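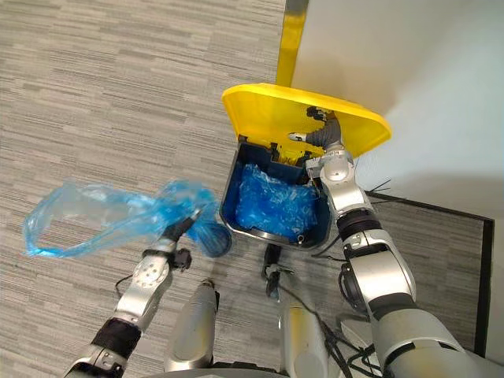 Notes on Demonstrating the Bin Liner Task

The present entry records the method adopted at Praltenley for teaching a two-armed robot to change the liner of a pedal bin. Readers who have followed this blog will know that the earlier entries dealt with folding and with the clearing of desks. The liner task was added to the Pindell programme in May and has taken up the greater part of the author's working hours ever since. The views given are the author's own and should be read as such.

All demonstrations are given by remote control. The operator sits at the Iltetti station in the next room, wears a pair of tracked gloves, and sees what the head camera sees. The arms follow the operator's arms, and the fingers follow the operator's fingers, within the limits of the joints. Nothing is programmed in advance for the task itself. Each complete attempt, from the first movement to the moment the operator says "end", is stored as one demonstration.

An alternative method was tried first. The arms were put into a slack mode and moved by hand, with one person standing at each side of the robot. This worked well for simple reaching and is still used when a new position must be shown with care. It was given up for the liner task on two grounds. The first is that two people cannot easily move two arms in time with one another. The second is that the people's own hands and sleeves kept entering the camera view, and a robot that learns from such pictures may come to expect hands that will not be there later.

The order of work

The task is divided into stages, although the operator is asked to perform them without stopping. The robot begins at a short distance from the bin, with the new bag already held in one gripper. The other hand is kept free. The robot then moves forward, the free hand lifts the lid and keeps it back, and the bag is brought over the rim, opened and pushed down. The lid is released last.

Keeping the lid back is harder than it sounds. A person changing a liner will rest a foot on the pedal, or lean the lid against the wall and think no more of it. The robot has no foot to spare. The operator must therefore hold one arm still for the whole of the second half of the task while the other does delicate work, and the human body does not like to do this. When the left arm reaches, the right shoulder moves a little in sympathy, and the lid begins to fall. New operators are advised to rest the lid elbow on the padded arm of the chair. Several have objected that this feels unnatural. They are asked to try it for one full session before deciding.

The wall is of some help. A bin standing close to a wall can be opened until the lid comes near to resting, and the fingers then need only to guard it. In the first weeks the bin was placed in the open, on the view that this would make the task simpler to learn. The bin slid away across the carpet whenever the lid was pressed, and the operators spent their time chasing it. It was moved to the wall by general agreement.

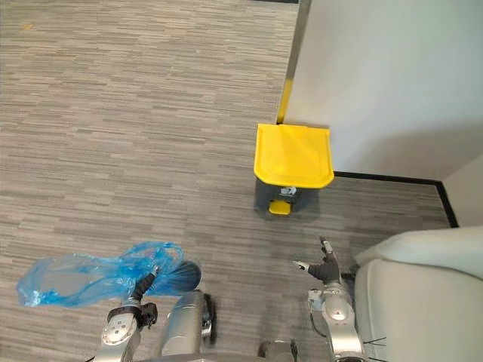 OPERATOR PRACTICE

The approach deserves more attention than it commonly receives. An operator who is eager to reach the bin will drive forward with the arms low and wide, and the bag will trail. Thin plastic film catches on whatever is near it, and it also sticks to itself. The standing instruction is to keep the bag clear of the floor, to bring the free hand up before moving, and to look at the bin throughout. An operator who looks down at the gripper tilts the head camera down as well, and the robot then loses sight of the place it is going to.

The free hand should be open before the robot arrives. In the early recordings, many operators opened the fingers only once they had reached the lid, and knocked it with their closed knuckles. The robot copied this faithfully. It is a useful reminder that the machine has no means of telling a habit from an instruction, and that every small carelessness shown to it is a lesson.

Furniture is left where it is found. The author was at first in favour of clearing the area fully, and wrote as much on this blog. That advice is withdrawn. The rooms of the Prosser building, in which the finished system is meant to work, contain chairs, and the chairs are seldom in the same position two days running. A robot taught in a cleared area was found to hesitate badly when an armchair stood at its side.

On the handling of the bag

The chief difficulty of the task lies in the bag. A new liner is folded flat and its two sides cling together. A person rubs the edge between finger and thumb until it parts, and does so by touch. The operator at the Iltetti station has no sense of touch beyond a faint buzz in the glove, and must judge the matter by eye.

Three ways of opening the bag were compared. In the first, the operator shook it. This made for lively pictures and poor results. In the second, the bag was pinched at one edge and drawn across the rim of the bin so that the rim itself pulled the sides apart. In the third, the bag was opened by a person before the robot was handed it. The second way is the one the author would like to see succeed, and the third is the one at present in use for most sessions. It was felt that the robot ought to learn the placing first. The opening may be taught later as a task of its own.

The grip also matters. Operators are asked to hold the bag by its edge, with as few folds as possible between the fingers. A large handful feels safer, but it closes the mouth of the bag, and it is slow to let go. On release the fingers should open fully and the hand should rise straight up. If it is drawn sideways the liner comes with it.

The wrist cameras

Each arm carries a small camera near the hand. The operators seldom look at these views while working, and some have asked whether they might be left out to save storage. They should be kept. The head camera is often blocked by the robot's own arm at the moment of contact, and the wrist view may then be the only record of what the fingers did.

A knitted cover is worn over part of the arm. It needs to be drawn smooth before each session, as loose cloth gathers into thick folds and can wander into the wrist view. This check has been added to the sheet by the door.
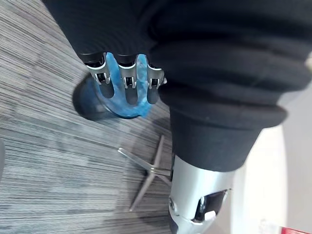 Wrist view: three fingers closed on a blue marbled object, with the striped carpet and a chair base below.

Keeping and discarding

The programme holds 2,465 demonstrations of the liner task at the time of writing. It was planned to stop at 1,000. The plan was changed when the robot, trained on the smaller set, proved able to lift the lid with confidence and quite unable to decide what to do next. It would hold the lid, wait, and hold the lid again. On review it was seen that the operators had paused at this same point in many of their recordings, to collect themselves before the difficult part. The pause had been learnt along with everything else.

Operators are now asked to rehearse the full movement before recording begins, and any demonstration with a long pause is set aside. It is not deleted. The author has met with some disagreement on this matter, as storage is not free, but failed and hesitant attempts have already been of use in working out where a new operator needs help.

A further 200 demonstrations are kept apart and are never used for training. They serve only for comparison. They were given by operators of differing experience, at different times of day, and no attempt was made to choose the best.

Sessions are limited to one hour, with a break in the middle. Fatigue shows first in the arm that is keeping still. When the lid begins to tremble, the session should end, whatever the clock says.

Matters outstanding

The pedal has not been used in any demonstration. A proposal has been put forward to press it with the lower part of one arm, and the author has doubts about the reach. Trials will begin on Wednesday, with the robot at low speed and a second person at the stop button.

The removal of a used liner has not been taught either, and it will need its own set of instructions. A full bag is heavy, changes shape as it is lifted, and may have to be tied. Remarks from readers who have attempted tying by remote control would be received with interest and may be left under this entry.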